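Action chunking (robot control)

From the Plallik wiki, a community encyclopedia of robot software. Last edited 21 Feb 2022 by Ayman Fawzy.

Action chunking is a way of getting a learned controller to hand over a short run of moves in one go, instead of a single move each time it looks at the world. I've been writing control code for two-armed setups for a good while now, and it's the idea I get asked about most, so this article is longer than it used to be (sorry to whoever liked the stub!).
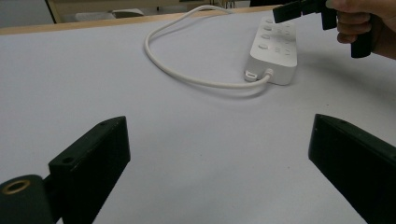
The basic loop is easy to picture. The policy takes in the latest camera view and the gripper positions, thinks for a bit, and gives back a list of target poses. A smaller, faster program then plays that list out to the motors. While it's playing, the policy is already busy with the next list. Each list is a chunk, and how many steps it holds is called the chunk length or sometimes the horizon.

Why bother? Mostly because small mistakes pile up. A policy that decides afresh at every tick can drift a tiny way off, see a view it was never trained on, and drift further. With chunks there are fewer decisions, so there are fewer places to go wrong. It also copes far better with pauses in the training data. People stop and think in the middle of a task, and a one-step policy will happily learn to stop and think for ever.

Joining the chunks

This is where I've lost most of my evenings. If you play one chunk to the end and then start the next, you often get a little jerk at the join — the new list begins from where the arm was when the picture was taken, and the arm has since moved on. There are two common cures. One is to let chunks overlap and take a weighted average of whatever they say about the same moment. The other is to throw away the stale first steps of each new chunk, using timestamps to work out how many. Kuusk, the small player library I look after, does the second by default and can do the first if you ask it nicely.

With two grippers, keep both sets of targets in the same chunk. I once split them to save time and ended up with two hands that were each quite sensible and had no idea what the other was up to.

Choosing a length

Long chunks are smooth but slow to react. Short ones are quick but twitchy. In Stiltimura, our test set of tabletop tasks, I train with 80 steps and play back fewer than that before asking again. Cables want shorter chunks than boxes do, in my experience, as a cord rarely ends up quite where you expect.

Delay matters too. If your policy takes roughly 300 milliseconds to answer, any chunk you play must last longer than that or the arm will sit there waiting.

See also: Trillia (planner), temporal averaging, receding horizon control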